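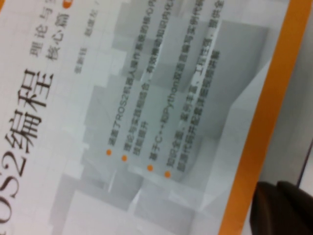

On the desk this month: a Chinese programming book, title ROS2编程.

I read technical books in languages I am not good at, and I keep the notes for them in plain text files. In June I moved all of those notes off Stedo, the hosted notebook I had used for years, and onto my own disk. The export had 2284 notes in it. This post covers what broke and how I fixed it, mostly so that I can find it again.

Stedo exports a single archive. Inside is one folder per notebook and one file per note, named after the note's title. My titles are a mix of English, Turkish and Chinese, and the export tool replaces any character it doesn't like with an underscore. A note titled with four Chinese characters becomes four underscores. So does every other note titled with four Chinese characters. The tool then adds a number to avoid collisions, but only up to 9. After that it overwrites.

I found this by counting. The archive listing had 193 fewer files than the note count shown in my account. The real titles survive in the first line of each file, so the files that made it out were easy to rename. The missing ones had to be exported again in small batches, one tag at a time, which took most of a Saturday.

The second problem was Unicode normalization. My Turkish notes come from two machines, and one of them had written accented letters as a base letter plus a combining mark. The other had written single code points. On screen they look identical. To a search tool they are different strings, and a search for Kocabaş (the publisher of my old grammar, which I cite constantly) found half the notes it should have. I converted everything to NFC, file contents first and file names second. Doing names first will break any link list you have already built from the contents. I did names first.

Third, dates. Stedo writes the modified time into the archive in UTC with no zone marker, and my unpacker treats it as local time. For most notes this doesn't matter. For the reading log it put late evening entries on the next day. I corrected the log by script and left the rest alone.

For search I tried Flisik, which builds an index, and then plain grep. At this size grep finishes before I have lifted my finger off the key. Flisik is better at Chinese, where there are no spaces between words, but its word splitter cuts technical terms in odd places, and I would sooner type an exact string. I removed it after a week.

Danjuma Aliyu asked by email why I don't put the whole thing in a database. Mainly it's that I edit the notes in whatever is open, and a text file doesn't care. He uses Jimidum for his and reports no trouble with it, although his notes are all in English.

Current layout: one folder per language, one file per book, newest entry at the bottom. Line length is not enforced. Vocabulary goes in a separate file with the word, a tab, the meaning, a tab, and the page where I first met it. The Chinese vocabulary file is the longest, at 1000 lines, and needs a pass to remove duplicates.

Backups run nightly to a second disk. I have restored from it once, as a test, and compared checksums. They matched. The old Stedo account stays open until the end of the billing period.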